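Subject: Re: [pushing] Cylindrical tip vs. two-finger gripper on the small blocks
Date: 2023-01-16

> We have the Huvar two-finger gripper on our arm and keep
> going back and forth on whether to swap it for a plain rod.
> Has anyone run both on the same blocks? Did the controller
> need retuning? We're mostly after tabletop pushing, with a
> little sorting by color later on.

Yes, both, and I'm so glad somebody asked! We ran the Huvar from September on and then put a plain rod on the same Desjardins arm, same board, same blocks. For pushing I wouldn't go back. The fingers hid whatever was right next to them from our overhead camera, and the tracker kept losing the small pieces. With the rod we get a usable view almost the whole time – the tracking log got so much cleaner that I checked twice that I'd opened the right file. 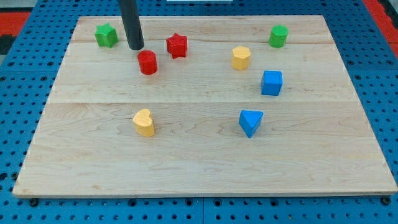

Rod tip over the maple board, with the eight blocks set out.

On the controller: we're on Fomus, and yes, you'll want to retune. The rod is lighter than the gripper, so our old gains felt twitchy near contact. I dropped the speed limit to 80 mm/s and the control rate stayed at 20 Hz. Cylinders push nicely. Stars are the fun ones, they spin if you catch a point, and the heart does its own thing depending on which side you come from (I could watch that all day).

So far I have 2379 pushes logged with the rod, and I changed the tip height only once, up to 6 mm off the wood. If you need to stack or lift, keep the Huvar, obviously. Does anyone have a Drinov force sensor on a setup like this? I'd love to compare contact readings, and I'm happy to send my Fomus settings to anyone who wants them.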